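Street and Boundary Wall Survey: Notes from the Second Pass

From the maintenance section of the Gamow district newsletter, December

The second pass of the frontage survey is finished. It covered 824 meters of public frontage on the Gamow side streets, recorded in 63 segments, and it is meant to give the works office one consistent record of pavement, curb, sidewalk and boundary wall condition before the next resurfacing list is drawn up. The first pass looked only at the road surface. Residents pointed out, correctly, that the walls and the curbs drain onto the same strip of ground and should be recorded together.

The method has not changed much. Each segment is walked once in each direction. The road surface is graded from the curb line to the crown, then from the crown to the opposite curb line. Cracks are logged by direction (along the street, across it, or diagonal) and by whether they reach an edge. Patches are logged by outline only. The survey does not try to date a patch from its color, as aggregate from different suppliers weathers differently and the old Bosier mix was pale to begin with.

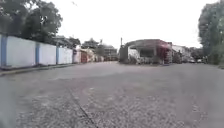 Loose aggregate is the most common entry in the asphalt segments. It collects where the binder has worn off the top of the stone, and once it is loose it acts as an abrasive under tires. The grade depends on how far it has spread from the curb line toward the middle. On the stretch beside the white wall with the blue pillars, gravel and pale stony patches lie scattered over the gray asphalt, and a thin crack runs diagonally into the middle of the street. A thin crack of this kind is entered as a sealing job. It is moved up to a cut-and-fill only if the edges have dropped relative to each other, which is checked with a straightedge laid across at three points.

Sealing is scheduled for dry weather. The compound specified is Gruvano cold-pour, applied after the crack has been blown clean and left open for at least 25 minutes. Crews have asked whether the waiting time can be shortened. It cannot. The test strips laid last spring without it lifted at the ends.

Walls

Boundary walls are private property in most segments, but their footings sit against the public sidewalk, and the survey records whatever can be inspected from the public side. Four items go on the sheet: alignment along the top, surface finish, joints at the pillars or panels, and the bottom course where it meets the paving. Gates and other openings are entered separately with their widths, taken at ground level.

Surface finish is recorded but not graded. Paint condition tells the office very little about the masonry behind it. A mottled wall can be sound, and a freshly painted one can have a hollow base. The tapping test is the useful one. The inspector works along the bottom course with a light hammer and marks any change in tone on the sheet. Where vegetation prevents access to the base, the entry is "not tested" and the owner receives a card asking for a hand's width of clearance.

Pierina Orlandini, who compiled the sheets, has asked that owners not fill open joints with hard cement mortar before the inspection. In older brickwork a hard mortar holds water behind the face and the brick fails before the joint does. A lime-based mortar is preferred. The office can supply the proportions on request. 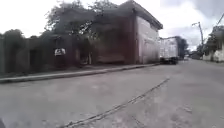
Where a building stands directly against the sidewalk, the survey treats the facade as a wall for purposes of the bottom course and ignores everything higher than a first-floor window sill. Roof drainage is the exception. If a downpipe discharges onto the sidewalk, its position is logged along with the direction of the fall, and the segment is flagged for the drainage crew. An eave without a gutter is logged the same way, with a note on any pitting in the paving beneath it.

Parked vehicles remain a difficulty for the curb measurements. A vehicle standing at the curb hides both the face of the stone and the channel, and the segment then has to be revisited. Vehicle owners on the resurvey list will find a notice with a two-hour window, normally starting at 10 a.m. Trucks are asked to clear the full length of the segment.

Block paving

The block-paved segments use a separate sheet. Individual blocks are not graded. The inspector records rocking, open joints and settlement over a square of fixed size, then moves on one length. Settlement is measured under a string line pulled from curb to curb. Jointing sand is entered as full, low or missing, and a low reading is sufficient to put the segment on the sanding round. The sand is the Cattaneo kiln-dried grade, brushed in twice with a day between.

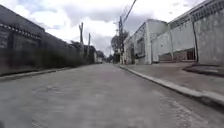
Curbs are measured by upstand, meaning the height of the curb top over the channel. The reading is taken at every joint on straight runs and at both ends of any step or ramp that has been built on the sidewalk. Private ramps are not being removed under this program. They are recorded so that the sidewalk crossfall can be corrected around them when the paving is next lifted.

Utility poles are logged by distance from the nearest segment marker. The survey does not assess them; the list is passed to the line operator, together with any observation of a visible lean.

Corrections to the first-pass sheets

The channel depths in the first issue were given to the top of the silt in several segments. They have been remeasured to the solid bottom. The revised figures replace the earlier ones, and the earlier sheets should be discarded.

The finished sheets may be consulted at the works office during counter hours. Owners who disagree with an entry should quote the segment number and the side of the street. Repeat inspections are carried out in segment order, and results are sent in writing to the address on the request.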